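Skunix Map Stand – Set-up Guide
Section 3: Preparing and scanning an old folded map 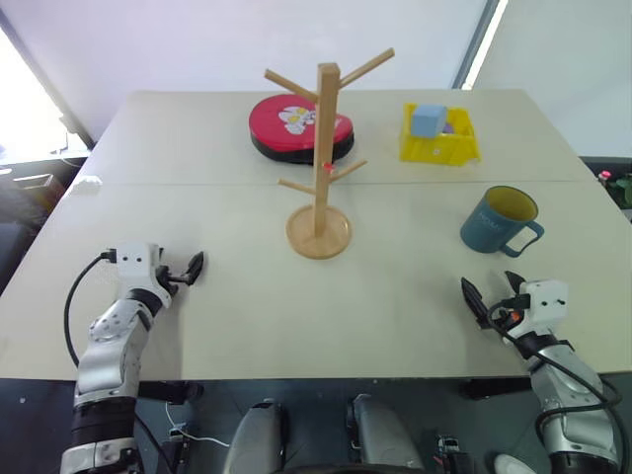
Fig. 3. Mug tree on a two-part table.

This section explains how to bring a folded or rolled map into the Skunix software. It was written for the county and sea charts in the Bandara collection, but it is good for any printed map up to the size of the scanning bed.

Before you start, wash and dry your hands. Cotton gloves are not advised for thin paper.

1. Open the map slowly, one fold at a time. If a fold resists, stop and leave the map under a clean sheet of blotting paper until the next day.

2. Brush the surface with a soft brush, from the centre to the margins. Do not use an eraser on hand-coloured borders.

3. Place the map face up on the bed, with the title at the side marked N. Put the 6 flat weights on the margins only.

CAUTION: Never put a weight on a fold or on a paper repair. The old glue may break.

4. In the program, choose New Sheet and set the resolution to 400 dpi. A lower value makes the small place names hard to read, especially in the inset maps.

5. Press Scan. The lamp moves 7 times over the bed. Do not lean on the table in this time – a small movement will give double lines along the coasts.

6. When the preview opens, look at the scale bar and the four corners. If one corner is not sharp, move the nearest weight a little and repeat step 5.

7. Fill in the sheet record: title, engraver, publisher, year and scale. Copy the spelling exactly as it is printed, also when it is different from the modern one. Write an uncertain year in square brackets.

Note: Inset maps need their own record. Choose Add Inset and draw a box on the preview. The program will join it to the main sheet automatically.

Note: For maps in several sheets, finish all the sheets before you use Join. Sheets from the Brarkley atlas have a narrow overlap, so the joining must be done by hand (see Section 4).

Text: Mohcine Abdel Hamid. Last checked in March.

Filed under: Map Care, Scanning, User Guides

Contact | © Prollard | Back to top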